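Print this post | E-mail this post

Clearing a table is still hard

I get asked every few months whether a machine can tidy a kitchen yet. My answer for August is: parts of one, in simulation.

Mei-kuen Chow and I ran 532 simulated pick attempts on cluttered tabletops with the Laxdal planner, one object per attempt. Rigid boxes are close to solved. Handled containers are worse. The gripper has to put one finger through or beside the handle, and a wrist error of a few degrees turns a grasp into a shove.

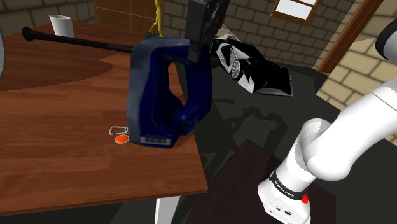
Simulated tabletop, gripper at the blue jug. Keychain by the base, bat and cup behind.

Small neighbors matter more than I expected. A flat object near the base of a container is easy to drag, and our collision check ignored anything that low until I changed the threshold. Planning time went from 200 to 300 milliseconds, acceptable for a chore with no deadline.

Liquids are not modeled. A jug with something sloshing in it is a separate problem, and I have seven open tickets before I get to it.

Share this | 7 shares | 2 comments

This site uses cookies. By continuing to browse you accept their use.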